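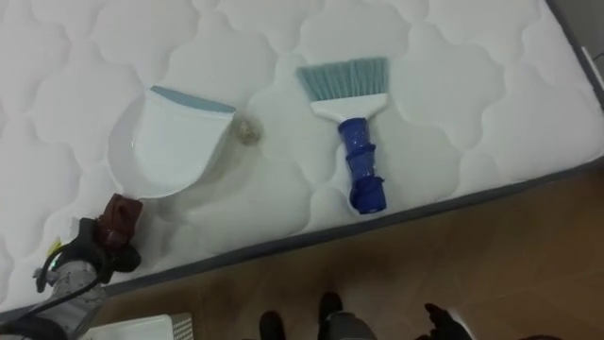 **Figure 2.** Quilted mattress top with dustpan and hand brush. A small clump of debris rests beside the lip of the pan.

## Section 13. Dry Cleaning the Mattress Surface

This section applies to all quilted mattresses supplied to guest and staff rooms at the Villinis residence. It covers the removal of lint, hair, dust and other dry matter from the top surface and the border. Stains and spills are handled under Section 14.

Carry out the procedure each time a room is vacated and before a fresh mattress protector is fitted. In rooms occupied for long stays, carry it out at every full linen change.

### 13.1 Equipment

- One dustpan and one soft hand brush, reserved for bedding
- One lidded waste container or lined trash bag
- One clean, dry white cloth
- Upholstery nozzle for the corridor vacuum cleaner (step 9 only)

Bedding sets are stored on the upper shelf of the linen closet on each floor. They must not be used on floors, in bathrooms or in kitchens.

**CAUTION:** A dustpan that has been used on a floor must not be placed on a mattress. If the history of a set is unknown, wash it as described in 13.4 and allow it to dry fully before use.

### 13.2 Preparing the Bed

1. Open the window or switch on the room fan.
2. Remove pillows, blankets, sheets and the mattress protector. Fold each layer inward toward the center of the bed before lifting it, to keep loose matter inside the fabric.
3. Place used linen directly in the laundry cart. Do not set it on the floor or on a chair.
4. Check the mattress surface by hand and by eye for pins, coins, jewelry and other hard objects. Record any guest property on the Lost Items sheet before continuing.

**Note:** Quilted tops have raised sections divided by sunken seams. Fine debris collects in the seams and is easily missed under a ceiling light. A lamp placed at mattress height, to one side, shows it more clearly.

### 13.3 Brushing the Surface

5. Begin at the head end. Hold the brush lightly, with the bristles flat to the fabric, and draw it toward the foot in short, overlapping strokes of no more than 25 centimeters. Do not scrub.
6. Follow the curve of each seam with the outer tufts of the brush. Two passes in the same direction are sufficient for most seams.
7. Gather loose matter into one small pile on a raised part of the quilting. Set the dustpan flat on the mattress with its lip close to the pile. Press down gently on the back of the pan so that the lip sinks slightly into the padding and leaves no gap.
8. Sweep the pile over the lip in one slow stroke. Lint and hair are light and will scatter if the stroke is fast. Lift the pan level, carry it to the waste container and empty it before starting the next area.
9. Where fibers remain caught in the stitching, use the upholstery nozzle at the lowest suction setting. Keep the nozzle moving. Do not hold it over a seam or a loose thread.
10. Brush the edging along all sides of the mattress, including the rounded corners. Dark edging shows pale lint readily and should be wiped afterward with the dry cloth.
11. Inspect the full surface once more from the foot of the bed.

**CAUTION:** Do not pull at fuzz or thread that is attached to the cover. Pulling may open the stitching. Mark the spot with a strip of paper tape and report it to the floor supervisor.

**CAUTION:** If the debris includes live insects, shed skins, or dark specks along the seams, stop work. Leave the brush and pan in the room, close the door and call the Housekeeping Office. Do not take linen or equipment from the room into the corridor.

### 13.4 Care of the Brush and Dustpan

After each room, tap the brush against the inside of the waste container and remove hair from the bristles by hand. Wipe the inside of the pan and the lip with a dry cloth.

At the end of the shift:

1. Wash both items in warm water, no hotter than 40 °C, with a small amount of mild dish soap.
2. Rinse until the water runs clear.
3. Shake the brush and hang it with the bristles facing down. Stand the dustpan on its side on the drying rack.
4. Return the set to the linen closet only when both items are fully dry.

Replace the brush when the bristles no longer spring back or when the tufts begin to shed. Replace the dustpan when the lip is cracked, split or no longer lies flat. Replacement sets are ordered through the Zasside supply form, under "Bedding Tools."

### 13.5 Finishing

Leave the mattress uncovered for 40 minutes where the room schedule permits. Fit a clean protector, make up the bed according to Section 11, and initial the room card in the column marked "Surface."

If the mattress is due to be rotated, complete the brushing first. Rotation is carried out by two people in February and August. See Section 15.

Questions concerning this section should be directed to Kulsoom Ghumman, Housekeeping Office. Requests for changes to the procedure should be submitted in writing to Maham Zaidi, Residence Services.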